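Mar 27, 2025

1/ Notes from comparing two sets of hand-held grippers on cloth. The sets are the Wita and the Maihi. Same task, same shirts, same operators. Long thread, mostly about jaws and clocks.

2/ The task is folding a T-shirt on a bed. We used a bed and not a bench because a mattress gives when you press on it, and most of our February failures came from policies trained on hard tables.

3/ Both sets are used in pairs, one per hand. Both log jaw opening, pose and video to the same recorder, a Clidik unit. I changed nothing on the recorder between sets apart from the device profile.

4/ Protocol: 80 folds in total, 40 with the Wita and 40 with the Maihi. One person folds, a second person fills in the paper log. Operators swap after every 15 folds, or when the set is finished.

5/ We tried keeping the log on a tablet first. Paper is quicker. The sheet has a row per fold and columns for start, end, regrasps, drops and remarks. It gets typed up the same evening.

6/ Jaws. The Wita has a flat pad with a soft facing. It picks up a single layer of jersey well if you come in low and slide. Come in from above and it takes two layers, or the shirt and the sheet together.

7/ The Maihi has a narrower tip and a stiffer facing. Better at separating layers at a hem. Worse at holding a collar, which is thick and springs back out of the tip when you turn the wrist.

8/ Regrasps per fold were lower on the Wita. Drops were lower on the Maihi once operators had got used to it. The first few Maihi folds are poor for everyone and I would throw them away as practice.

9/ Weight. I expected this to matter more than it did. What tires people is the trigger spring. The Maihi spring is heavy for the last few millimetres of travel and people stop closing it fully towards the end of a session. You can see it plainly in the jaw trace.

10/ That is a data problem as well as a comfort problem. A half-closed jaw that still holds cloth teaches the policy the wrong closing point. I now plot the closing value for each fold in order and look for drift before anything goes to training.

11/ Timing. Left and right units keep separate clocks in both sets. The Wita pair syncs at the start of a recording and then drifts slowly. The Maihi pair syncs again during the recording, and you get a small step in the timestamps when it does.

12/ Slow drift is easier to correct afterwards than a step. For the steps I had to cut the recording into pieces and align each piece. If Maihi offered a way to turn off the mid-recording sync I would use it.

13/ Tracking. Both lose pose when the two units come very close together over a plain sheet. It happens at the point where the sleeves are brought in. A patterned sheet helps, but then the patterned sheet is in all your data, so I left it plain.

14/ Labels. Put a handwritten label on every unit and write the same code on the log sheet. We mixed up left and right once in February and lost an afternoon of folds to it.

15/ On the arm side, everything is replayed on a Traltero arm pair. The Wita jaw maps across with a single scale factor. The Maihi needs a lookup table, as its trigger and jaw do not move in proportion.

16/ Where I have ended up: Wita for T-shirts and towels, Maihi for anything with a hem you need to find first. I would not mix the two in one training set without a device flag in the observations.

17/ Not tested yet: socks, anything with buttons, anything damp. Also not tested: left-handed operators, which I would like to fix before the next round. The plotting script for jaw drift will go up once I have taken the hard-coded paths out of it. 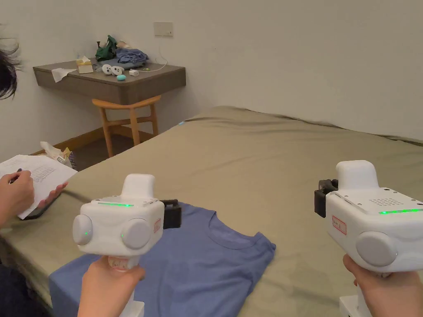
Both grippers up over the folded blue T-shirt, log sheet being filled in on the left.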